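Layug Newsletter: Simulation Group

Collecting examples in the Prirora room

The simulation group has spent most of its time since July building up a set of demonstrations for the tabletop tasks. All of it is done in software for now. An operator drives a two-armed robot through a rendered bedroom with a wooden table in it, and the joint positions, gripper commands and camera views are saved together as one episode. The learning system is then trained on those episodes. The set stands at 1,993 episodes, collected by 4 operators.

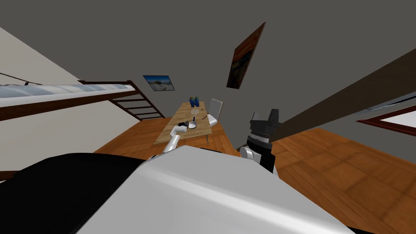
Page last changed: October 31, 2024

Josefien Vandenberghe runs the collection. She took over the room from an earlier navigation project and kept the furniture, including the loft bed, the ladder and the paintings on the walls. Her view is that a policy trained next to a bare table learns very little about ignoring things, and the background costs us nothing extra to render.

The objects on the table are changed between layouts. One layout has a blue letter N, a pale dish and a white frying pan. Another has bottles, a whisk and a small pan. There are 12 layouts in use, and each one comes with its own short list of instructions, written in plain English the way a person in a kitchen might say them. Operators get the instruction first and the view of the table second. We tried it the other way in July and people started planning their moves before they knew the task, and that showed up as long pauses at the start of the episode.

Episodes are recorded with Cutska, our own logging tool. It used to write one large file at the end of a session, so a crash could take a whole morning of work with it. It now writes after every episode.
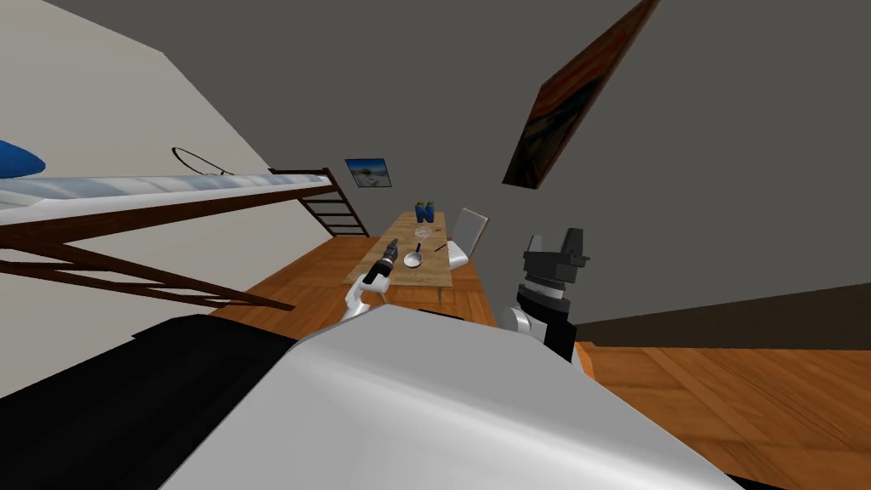
The rules for keeping an episode have been tightened. An episode is dropped if the operator lets go of the controls before the arms are back in their rest position, or if an object passes through the table. Clumsy episodes are kept as long as the task gets done. Luuk Van Leeuwen, who trains the models, asked for this after finding that a model trained only on the smoothest runs had no idea what to do when its first grasp missed. He would like more recoveries in the set — a missed grasp, a second try, a pan nudged and then picked up — and operators should no longer restart when this happens to them.

Each episode also carries the view from the gripper. These images are often close to useless to a person. When the hand is pointed away from the table they may show little more than the fingers and a lot of gray. They stay in the set all the same. The model will get the same kind of view when it runs by itself, and Luuk does not want it to meet those images for the first time then.
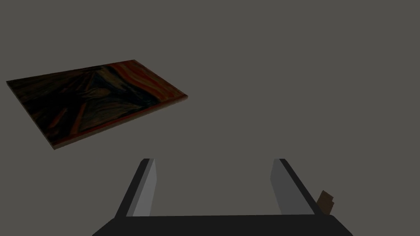 Gripper view with the fingers open and part of the room's artwork at upper left.

Two things are still open. The first is labeling. The Nalletti labels mark where a reach ends and a grasp begins, and operators do not agree with each other on where that is. Josefien had 38 episodes labeled twice as a check and is now rewriting the guide. Please hold off on any new labeling until the new version is posted.

The second is the camera tilt. The body camera sits at a steep angle in the current files, and we have not settled whether to vary it from episode to episode or leave it alone. If you have used the set and have an opinion, write to Luuk. Existing episodes can be rendered again from a different angle, so nothing already collected would be lost either way.

Operators who want time on the controls should put their name on the shared sheet. New people do a practice session first, and those episodes are stored in a separate folder.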